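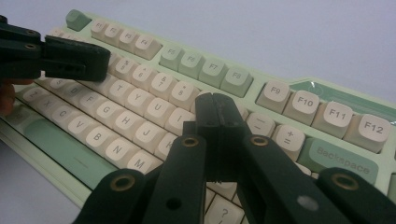 ## Teaching machines to type, one key at a time

Ask Ritva Savolainen what she did all March and she says "typing". Sort of. She runs collection at Kimow, a small outfit that wants a robot to manage the fiddly jobs: keys, switches, clasps. To learn those it needs examples. Lots.

The hand grippers come first. Dark green plastic, one per hand, a camera riding on the tool. You squeeze, the jaws close, you go for a key. Slow work. A short word feels like an essay, and the first 20 tries are mostly wrong letters.

Target for the set, code name Ovia: 3,000 clips. When I visited they had 1,544, and Reijo Aaltonen was binning some of those. Too neat, he says. He wants the slips kept in, the wobble before a press, the jaw that lands between two keys and has to go back. A learner that only sees perfect typing has no idea what to do when it misses, he reckons.

Then the gloves.
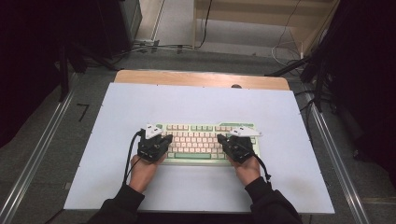
**METHOD: BARE WRISTS, BUSY FINGERS**

Black frames over the hands, a white dotted plate on top of each, cables down past the wrists. Fingers go back to being fingers, so its quicker than the grippers and much closer to real typing. Harder to pass on to a two-jawed robot though. Savolainen wants both kinds in the set and lets the training sort out wich helps more.

Same mint-green keyboard for either. A different one comes next, then maybe a till.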